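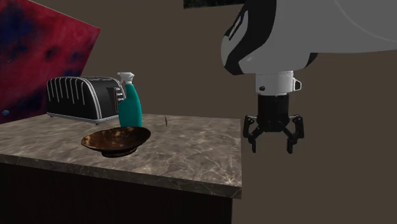

Unit 4: Solvent residues and how they are recovered
Course: Industrial Chemistry and Waste, second part
Reading before the class: chapter 6 of the course reader, without the last section

In Unit 3 we followed the product until it leaves the factory. Now we look at what stays behind. A cleaning solvent that was used for washing metal parts is not destroyed by its use. It is the same liquid as before, but it carries oil, water, fine metal and sometimes resin. The question for the plant is if these can be separated at a price that is lower than the price of new solvent plus the cost of burning the old one.

4.1 Words we need

Residue: everything that remains after a process and is not the wanted product.
Spent solvent: solvent that is too dirty for its first purpose. It may still be good enough for a second one.
Still bottoms: the thick part which stays in the vessel after distillation.
Recovery rate: mass of clean solvent out, divided by mass of spent solvent in. Please note that we divide by the whole mass that comes in, with water and dirt included. Students often divide by the solvent content only and get a number that looks too good.

4.2 The usual route

The drums arrive and a sample is taken from each one. At the Unetov plant, which we use as our case in this course, a load is refused when the label and the sample do not agree. After this the liquid rests in a settling tank, where water and solids go to the bottom if they are heavier than the solvent. With chlorinated solvents the water is on top, so the operator must know what he has before he opens a valve.

Then comes distillation. Simple distillation is enough when the dirt is mostly oil. For mixtures of two solvents with near boiling points a column is needed, and some pairs form an azeotrope – these we treat in Unit 5. 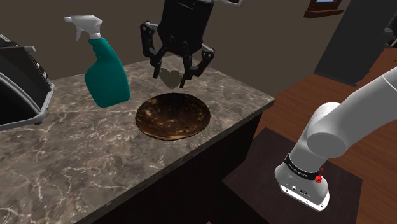 4.3 Worked calculation

A batch of 1,000 kg of spent solvent is put into the still. The analysis afterwards gives 127 kg of still bottoms and 25 kg of separated water. Losses through the vent are 9 kg.

Clean solvent = 1,000 – 127 – 25 – 9 = 839 kg
Recovery rate = 839 / 1,000 = 83.9 %

The still bottoms normally go to incineration. They still contain a little solvent, and heating longer would bring some of it out, but the oil begins to break down and the distillate gets a bad smell. In the Ovholm exercise you will find at which point it is better to stop.

4.4 Mixed drums

One drum with the wrong content can spoil a full tank. For this reason the customer should collect each solvent separately, in closed drums with a clear label. Residues with acids never go together with residues that contain cyanides or sulphides. Please learn this rule by heart, it will be asked in the oral part. 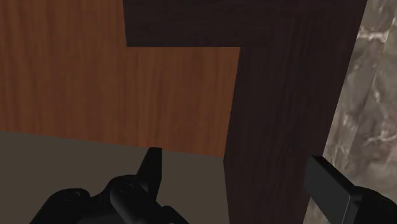 4.5 Tasks for the next class

1. Repeat the calculation in 4.3 with twice as much water in the batch. The total mass going in stays the same, and so do the still bottoms and the vent losses.
2. Read the Rondonuwu case sheet and write down which streams can be recovered on site and which must be sent away. Half a page is enough.
3. Explain in your own words why vacuum is used for solvents with a high boiling point.

Bring the answers on paper. A calculator is allowed, also in the November test.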